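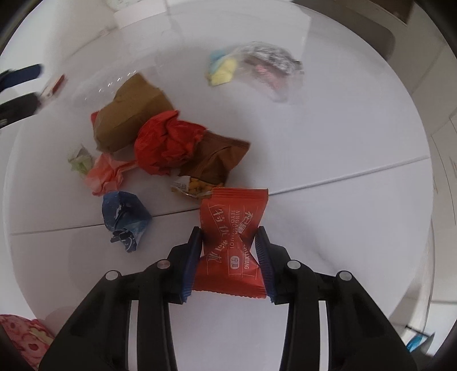
Small red packet, white table.

What do I do with years' worth of takeaway sauce packets?

Asked by Panya Thaweesak
1,342 views -- 4 comments

I have a drawer. It was meant to be for tea towels. Over the last few years it has filled with the little packets that come at the bottom of the bag whether you ask for them or not, and last night it wouldn't shut. I emptied it onto the kitchen floor and there are over 400 of them. Ketchup mostly, then soy, brown sauce, something yellow with no writing left on it, and a great deal of chilli from Suksawat, our local Thai place, who seem to think I am feeding a regiment.

My husband says bin the lot. I was brought up by a woman who washed out bread bags, so I can't. Two questions really. How long do they keep? Hardly any of them have a date on. And is there a sensible way to use them up that doesn't mean standing at the counter snipping corners until January?

I have already tried squeezing ketchup ones into an empty bottle. It took 35 packets to get a decent layer in the bottom and I had to have a sit down.

Share (4)

Answer from Rurkora
Marked helpful

I worked in a canteen for years and we had boxes of these. The date is normally printed on the outer box and the packets get tipped out of it, so by the time one reaches your drawer you've no way of knowing. What we went by:

Anything swollen, sticky on the outside or leaking goes in the bin. Don't open a puffed-up one to check. I did that once, in a white shirt.

Mayonnaise, salad cream and anything creamy, if you can't put a date to it, bin. Ketchup, soy and vinegar are a lot more forgiving. Old ketchup goes brown and tastes of not very much before it does anything worse. If you remember getting it this year I'd use it. If it has the logo of a chip shop that's since become a nail bar, I wouldn't.

For using them up, stop trying to fill bottles. Cook with them. Half a dozen ketchups in a bolognese or a pot of baked beans and you'd never know. Soy goes in gravy. Chilli ones I'd put in a jar of honey for sausages, and keep it in the fridge. Cut a whole row at once with kitchen scissors, stand them in a mug, then squeeze from the bottom with the back of a knife.

The yellow one is either mustard or it isn't. Let it go.

Share -- 2 comments

Baller: back of a knife works, so does a rolling pin if you don't like your wallpaper
Panya Thaweesak: There are nine yellow ones. I have let eight go.

Answer from Stolance

Just say no sauce when you order??

Share -- 1 comment

Panya Thaweesak: I do. They put in extra to be on the safe side.

Answer from Baller

Brown sauce and ketchup are both good on tarnished brass. Smear it on, go and have a cup of tea, rinse, dry it properly. I did the letterbox and both door handles and the postman remarked on it. Wouldn't try it on anything lacquered or anything you'd be sorry about, my wife's carriage clock being a case in point.

Otherwise keep a handful in the glovebox for chips -- but not in summer. My old Astra smelled of vinegar right up until I sold it, and I dropped the price for it.

Share -- 1 comment

Rurkora: what happened to the clock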